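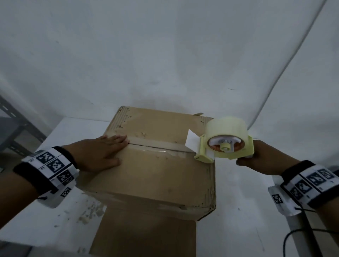
Kumaresan Devadiga had told me that a secondhand puzzle is only worth mailing if you've put it together first, every last piece, and I passed that along to Jeferson Pimentel before I'd even sat down. He laughed so hard he had to put his coffee on the windowsill.

"He's right, and he's the reason I started doing it!" Pimentel said. "I used to just trust the lid."

Pimentel runs Storkmont, a jigsaw swap by mail that now has 147 members, most of them in and near Butlow. You send one puzzle, you get one back, and you pay only the postage. His own favorites are the old farm pictures with 100 big, chunky pieces, and he'll talk about them as long as you let him (I let him).

"The cut is so strange on those," he said. "You get a piece shaped like a goose, right in the middle of the sky. Who did that? I love that person."

Missing pieces don't scare people off, either. Members write the number on a slip inside the lid, and one harbor puzzle with 97 pieces left out of 100 has gone out again and again.

"People ask for it by name," he said. "Somebody drew in the missing bit of lighthouse on card, and it's wonderful, it's crooked, it's the wrong blue."

The next swap opens in July, and he already has 50 puzzles waiting on his stairs.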